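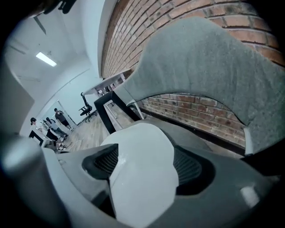 Building a hand-held gripper with a camera on it, part 3: assembly and first recordings

Parts 1 and 2 covered printing and the choice of camera. By this point you should have a full set of printed parts, a wide-angle camera that records to a card, and a bench you can leave things on overnight. I built mine in a shared workshop in September, using the printers there and my own hand tools. Nothing below needs a machine bigger than a small drill.

The gripper is held in one hand and worked with a trigger. The camera sits behind the fingers and looks forward over them, so that every recording has the fingers in view along with whatever is in front of them. The recordings are later used to teach the arm on the other bench, which carries the same fingers. If you change the finger shape on one, change it on the other.

What you need

The printed shell, in two halves (dark grey), and the lighter grey outer covers
White finger pieces, plus one spare
Black mesh for the two openings in the shell
Linear rail, 70 mm long, with two carriages
Trigger, trigger link and return spring
16 machine screws, M3, pan head
5 heat-set inserts
Foam tape
Thread lock, the weak kind
The camera and its cage

My rail came from Ferum and the inserts from Robles. Any make will do as long as the carriage holes match the drawing in part 1. The screws I first bought were too long and touched the rail. Check yours against the shell wall before you start.

Tools: a soldering iron with an insert tip, a set of hex drivers, a small round file, tweezers, sharp scissors and a square.

Cleaning up the prints

Take off all support material before anything goes together. The place people miss is the groove inside the lower shell where the rail sits. Run the round file along it a few times, blow it out and lay the rail in. It should drop in under its own weight and not rock. If it rocks, find the high spot with a pencil line and take it down a little at a time.

The fingers need more care. The rounded top is the part that shows in every recording and it is also the part that touches things, so any seam left by the printer matters. Sand with fine paper, wet, until you can't feel the seam with a fingernail. Don't sand the flat back face. It sets the angle of the finger on the carriage.

I printed the fingers in white and the shell in dark grey on purpose. The finger then stands out from the body in the recordings, and when you go through hundreds of clips that saves your eyes. Matt filament is better than shiny for the shell. My first shell was in a glossy black from Plandia and it threw back every ceiling light in the building.

Fitting the inserts

Set the iron a bit above the printing temperature of your plastic. Stand the lower shell on a flat surface with the insert holes facing up. Rest an insert on the first hole, put the tip in it and let the weight of the iron do most of the work. Stop when the insert is just proud of the surface, take the iron away and press it flush with something cold and flat. The back of a steel rule is good.

Do all five and then leave the shell alone until it has gone fully cold. Try a screw in each by hand. One that leans can be warmed and straightened, but only once. After that the plastic around it goes soft and won't hold.

Fitting the rail and carriages

Slide both carriages off the rail onto the plastic keeper that came with them. Do not let them run off the end of the bare rail or you will be picking small steel balls out of the floorboards. Screw the rail down from the middle screw outwards, leaving each one loose, then tighten them in the same order. Put the carriages back on.

Push them from end to end. They should move freely with no tight place. If one spot is stiff, loosen the nearest screw by a quarter turn and try again. Nine times out of ten the rail has been pulled into a slight bow by an uneven groove.

Use thread lock on the rail screws and nowhere else.

The trigger

Hook the return spring on the shell post first and on the trigger second. It is much harder the other way round. The link then joins the trigger to the two carriages through the slotted plate, with the longer arm of the plate on the left as you look from the handle.

Pull the trigger slowly. Both carriages should start at the same moment and meet in the middle. On mine the left one was late, and the cause was a blob of plastic inside the slot. A minute with the file cured it. If you find the same thing and can't see a blob, look at the pin in the link. It may not be pushed right home.

The pull should be light enough to do with one finger for a whole session. I started with a strong spring and had a sore hand by lunch. A weaker one opens the fingers more slowly but still opens them all the way.

Mesh

Cut the mesh slightly bigger than the opening and warm it with a hairdryer before you press it in. The openings are curved, and cold mesh springs back out. The left one is a plain oval and goes in easily. The right one is larger and deeper, and I made two bad attempts before I got it flat. Push the middle in first with a blunt pencil and work out to the rim. A very thin line of glue round the inside edge holds it. Keep the glue off the mesh itself as it dries pale and shows up badly on black.

Line the mesh up so that its rows run level with the gripper. It makes no difference to how it works, but you will be looking at it a lot.

Closing the shell

Put the trigger in the half-pulled position and hold it there with a bit of tape. Lower the top half on, back edge first, and check that no part of the spring is caught. Put all the screws in loosely, then go round again and tighten them until they just stop. Take the tape off the trigger and try it. If the pull has become heavier, the two halves are squeezing the carriages. Back the front screws off a little, or put a strip of paper between the halves at the front corners.

The light grey covers clip on last. They are a tight fit on a new print. Start at the bottom.

Mounting the camera

The cage goes on two screws with a layer of foam tape under it. Set it so the finger comes up the middle of the view and the lower half of the picture is mostly gripper. That sounds like a lot to give away. With a wide lens there is still plenty of room above for the work, and you do need to see the finger for its whole travel.

A few things to check with the camera running:

Nothing should hang down in front of the lens. Straps and cable ends are the usual trouble, and with a lens this wide they show up from well out to the side.

Straight lines near the edges will bend. Walls, door frames and brickwork all curve. Leave this alone in the camera settings. Some cameras offer to straighten the picture and they crop it heavily to do so. Turn that off. It is corrected later, in Ulidik, using the calibration file.

Parts of the shell close to the lens will be soft. This doesn't matter so long as the finger itself is sharp.

Lock the exposure. A bright ceiling light coming in and out of view will otherwise make the whole clip pump up and down.

Calibration

Print the checkerboard from part 1 and glue it to something stiff. Glass or a flat off-cut of board are both fine, and cardboard is not. Fix the gripper in a vice by the handle and move the board about in front of it, with plenty of views tilted and plenty near the corners. Load the clip into Ulidik and run the fisheye routine. If it drops a large share of the frames, the board was probably moving too fast. Do it again slowly.

Do the calibration after the camera is screwed down for good. If you take the camera out to clean it, you have to calibrate again. I tried to get away without doing so and lost an afternoon's clips.

First recordings

Begin with something dull. I used wooden blocks on a desk, picked up and put down in the same place. Hold the gripper level, start recording, open and close the fingers fully three times, and then do the job. The three closes give you a mark at the start of each clip that is easy to find when you are cutting.

Walk round the room with it as well, before you settle at the desk. The software works out where the gripper is from what it can see around it, and it does this better with things that have texture. Brick is very good. Bare white plaster is poor, and so is a long run of empty desk. If half your room is white wall, stand so that you face the other half.

Other people moving about in the background are not a problem as long as they stay at the far side and don't fill the view. Ask them first if they mind being recorded, and agree what happens to the clips.

Keep each clip short. Long ones drift, and a slip near the end spoils the lot.

Faults I have had so far

Fingers don't quite meet. The backs were not flat on the carriages. There was a thread of plastic under one of them.

Clicking from inside on release. The spring was touching the shell. I moved it one groove along on the post.

Track jumps halfway through a clip. Fast turning. I now move at a pace that feels slightly too slow.

Finger edge looks fuzzy. Fingerprint on the lens.

Trigger sticks after a few weeks. Dust from sanding somewhere else in the workshop. I keep the gripper in a lidded tub between sessions now and wipe the rail with a drop of light oil.

Part 4 deals with fitting the same fingers to the arm. The drawings for the adapter are already up with the other files, but the hole spacing on the back plate is wrong in the first version, so use the second.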